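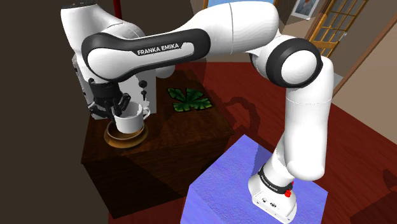 Search this unit Go
Print this page | E-mail this page

Week 4: Comparing grippers in simulation

Lecturer: Suleiman Garba. Lab: Chidubem Igwe, Bassey Building.

4.1 Task
The Franka arm grasps the cup at the coffee machine. The arm model, controller and start pose are fixed for all runs. Only the gripper model changes:
(a) Coltell, parallel fingers, rigid pads
(b) Plalto, parallel fingers, compliant pads

4.2 Procedure
Run 200 trials per gripper. Step the physics at 1000 Hz. Randomise the cup position between trials, using the same seed list for both grippers. A grasp is scored as held if the cup stays between the fingers for 2 s after lift.

4.3 Notes
Contact friction is set per pad, so do not copy the Coltell value across. Handle orientation changes the usable approach angles; record it with each trial. Slip at the rim and collision with the saucer are logged as separate failures.

4.4 Submission
One table of results and the unedited log. Due Sunday, 5 pm.

Contact the unit office | Copyright | Back to top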